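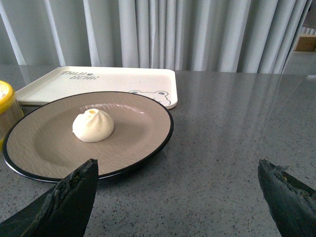
News > Press > Grippers

STURNBERG, December — Onmont today opens its side-by-side gripper trial to outside labs. Two finger sets, Cesto and Rey, same arm, same job: steamed bun, steamer to plate. 1000 runs each. Soft dough, pleated top, easy to squash.

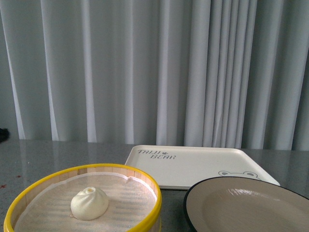
How is a run scored? By bun shape and placement on the plate, checked by two people who dont know which fingers were fitted.

Wrist and head views recorded on every run.
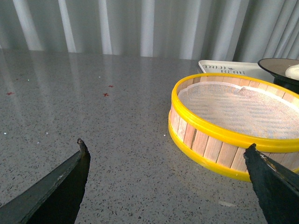 Worn fingers stay in the trial, scored seperately. Full results go to all 18 partner labs first — public release to follow.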